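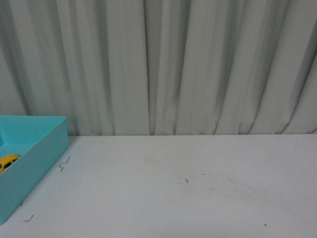 Domingo, 17 de abril de 2022

Há duas semanas que ando a ler sobre formigas e temperatura, e resolvi juntar as notas num só sítio antes de as perder.

Começou em março, quando o Eusebio Lozano me mandou um artigo sobre formigas que vivem no centro das cidades e aguentam mais calor do que as da mesma espécie apanhadas no campo. O método é simples de explicar. Recolhem-se operárias nos dois sítios, põem-se em tubos, sobe-se a temperatura a pouco e pouco e regista-se o ponto em que cada uma deixa de conseguir coordenar as patas. As da cidade aguentam mais um bocado. A diferença é pequena, mas repete-se em trabalhos de autores diferentes.

A parte que me interessou vem depois. Para saber se a formiga já nasce assim ou se se habituou ao alcatrão, é preciso criar colónias em laboratório, a partir de rainhas dos dois sítios e todas à mesma temperatura. Se a diferença se mantiver nas filhas, a explicação do simples hábito perde força. Em algumas espécies mantém-se, pelo menos em parte. Fica por resolver o que vem da rainha através do ovo, e os autores costumam admiti-lo.

Eu não tenho laboratório. Tenho uma colónia de Messor barbarus, a que chamei Takach, e outra mais pequena, Gimitz, que nunca passou das 63 operárias. A Takach vem de uma rainha apanhada num passeio, ao lado de uma paragem de autocarro. A Gimitz vem de um olival. Duas colónias não servem para tirar conclusões nenhumas, e digo isto já para me pouparem os comentários.

O que faço é anotar em que câmara do ninho deixam a criada, que é o nome que damos aos ovos, larvas e pupas. Cada ninho tem um lado aquecido e um lado à temperatura da sala. De manhã levam quase tudo para o lado quente. À tarde, a Takach deixa lá ficar as pupas e a Gimitz recolhe-as para o meio. Foi assim em 7 dias seguidos. Pode ser da origem, pode ser do tamanho da colónia, pode ser do cabo de aquecimento, que não é igual nos dois ninhos.

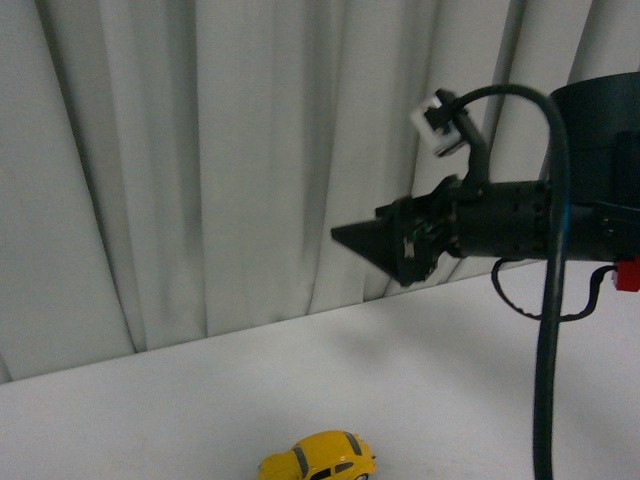 As formigas da cidade são maiores do que as do campo?

Depende da espécie. Há casos em que as operárias urbanas são mais pequenas, outros em que são maiores e muitos em que não se encontra diferença. O tamanho varia também com a idade da colónia e com a comida, o que complica a comparação.

O Daniyal Niazi, que cria formigas há mais tempo do que eu, acha que a comida pesa mais do que o calor. As Messor comem sementes, e num passeio as sementes escasseiam fora da época em que as ervas dos canteiros secam. Ele tem uma colónia grande, a Ibrahim, com 4,000 operárias pelas contas dele, e quando lhe mudou a mistura de sementes passou a ver mais operárias de cabeça grande na geração seguinte. Também não é prova, mas ficou-me na cabeça.
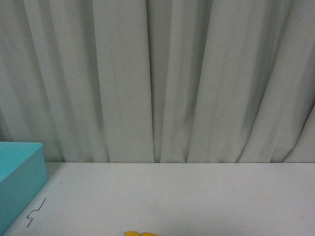

Por isso, desde o início do mês, as minhas duas colónias recebem a mesma mistura: alpista, dente-de-leão e um pouco de chia, com um inseto morto de vez em quando. A Gimitz ignora a chia. A Takach leva tudo para dentro e depois deita metade fora, no monte de cascas ao canto da arena.

Troquei também o cabo de aquecimento da Gimitz por um igual ao da outra. Se a diferença da tarde desaparecer, fico a saber que era do cabo. As notas vão para o caderno que partilho com o Eusebio, a que ele deu o nome de Tastance sem me explicar porquê. Volto a escrever quando tiver um mês completo de registos com os dois ninhos montados da mesma maneira.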